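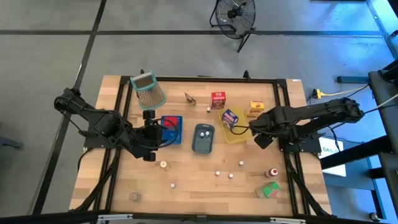
My mother's test of a houseguest was whether they could put the groceries away without asking where anything went. Most of my cousins failed it. I have now spent the better part of a month watching some very expensive machinery sit the same exam, and I can report that my cousins are looking better.

The question I set out with was simple enough. I am 52, I own a dishwasher, and I would like something to empty it. For most of my adult life I've been told this something is on its way. It was on its way when I bought my first flat, it was on its way when my kids learned to leave cereal bowls under the couch, and last April a firm called Plivora sent me a brochure in which it was on its way again, in a nicer shade of grey.

Rekha Iyengar has heard all of this before. She runs trials at Stellerness, where the current ambition is to have a pair of arms tidy a tabletop, and she has the manner of someone who has been asked about the dishwasher at every barbecue for a decade.

"People want to know when it'll do the whole kitchen," she told me. "I want to know when it'll do the bench."

The bench is harder than you'd think. A factory arm will put the same bolt in the same hole until the factory closes, and it will do so because somebody has gone to great trouble to make sure the bolt is always a bolt. Your kitchen has had no such preparation. It contains a colander, half a lemon, a lid that fits nothing, and a jar your partner swears is still good.
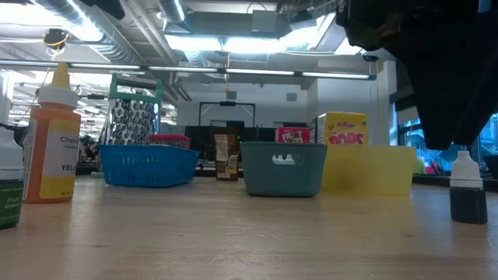 Groceries, Iyengar says, are an education in everything an engineer would rather not deal with. They're slippery, or squashy, or top-heavy, and the ones that aren't have been designed by a marketing department. Consider what a gripper has to make sense of on one modest tabletop: a box of Pops half hidden by a see-through yellow bin, an orange squeeze bottle with a pointed nozzle, and a box grater, an object I've been using since childhood and still can't pick up with confidence. A toddler sees a cereal box behind yellow plastic and knows it for a cereal box. A machine has to be persuaded.

Her colleague Arash Asadi keeps the tally. The task he has chosen for my benefit is a dull one, picking up a small item and setting it down in a tray, and his spreadsheet runs to 454 attempts. I asked what the success rate was. He asked what I meant by success. Did I want the item in the tray, the item in the tray the right way up, or the item in the tray with everything else where it was before? I said I'd like the last one, please, and he gave me the look I give people who order the fish at a pub.

Across town at Foletti, which makes brackets and shelving, Jytte Ingvarsson has a shop-floor version of the same headache. She bought two arms to pack mixed orders. They're very good with brackets. Give them a bag of loose screws and the colour goes out of everybody's face, so the bags are still packed by Siamak Rashti, who is quick, cheerful and has no plans to retire.

"I was told they'd pay for themselves in 2 years," Ingvarsson said. "I've stopped saying which 2."

To be fair to the machines, they don't sulk. They'll go at the same little bottle 100 times and never once suggest that it's someone else's turn. Parvaneh Talebi, who writes control software at Karimi, reckons this patience is the real product, and that we should be asking for help with the boring bits of a chore before we ask for the chore. She would happily pay for an arm that held things while she did the thinking. Her husband, she added, has been offered the position.

I put the dishwasher to Iyengar once more on my way out. She wanted to know whether mine had the cutlery basket or the flat drawer on top. The drawer, I said.

She winced, and held the door for me. When I got home the machine had finished its cycle, and I put the forks away myself.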